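Where Did Your T-Shirt Come From?

Take a look at what you're wearing right now. Is it a T-shirt? If it is, pinch a little bit of the sleeve and rub it between your fingers. Soft, isn't it? There's a good chance that what you're feeling started out as part of a plant – a real one, with roots and leaves and flowers, growing in a hot, sunny field.

The plant is called cotton. After its flowers drop off, it grows round green pods called bolls, and when a boll is ripe it pops open and out puffs a ball of white fluff. The seeds are tucked inside that fluff, and a machine called a gin has to pull them out before anybody can do anything useful with it.

Next the fluff is combed so all the tiny hairs, or fibers, point the same way. Then they are twisted together into yarn. You can try this yourself with a cotton ball! Pull it gently until it's long and thin, twist it between your fingers, and feel how much stronger it gets. 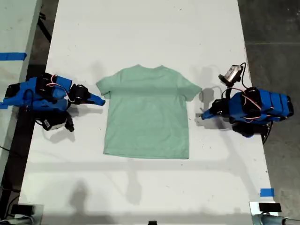
A T-shirt laid flat makes the shape of a capital T, and that's how it got its name.

Now look very, very closely at your shirt (a magnifying glass is great for this). Most T-shirt cloth is knitted, so you should find rows and rows of teeny loops, all holding on to each other. The loops can stretch and spring back, and that's why you can wriggle your head through the neck hole without ripping anything.

Color comes from dye. People long ago made theirs from roots, berries, bark and even bugs, and it could take days of soaking and stirring to get a good strong red. Most factories today use dyes made by chemists.

Last of all, the cloth is cut into a front, a back and two sleeves, and everything is sewn together. Turn your shirt inside out and see if you can find the seams!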